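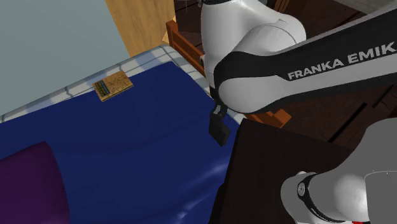 I rented a floor sander from Brindeck last month, having decided that 300 square feet of old pine couldn't be that hard. The website called it "suitable for beginners." So is a bicycle, with someone holding the seat.

The thing weighed as much as my brother-in-law and was less willing to use the stairs. The day rate looked fair until I got to the sandpaper, which you buy from them by the sheet and return if unused. I returned 2. I had bought 13.

Pickup was at 6 in the evening, on the theory that an overnight rental gives you more time. It does, if your neighbors are deaf. Mine are light sleepers with a baby, so the sander spent the night in the hall and I paid for its lodging.

The edger was a Vosex, small and angry. It left a row of little half-moons along the baseboard – I've put the bookcase there.

Would I do it again? The bedroom still needs doing, and Sampaio across town includes the sandpaper in the price. I've asked them whether they deliver upstairs. They're getting back to me.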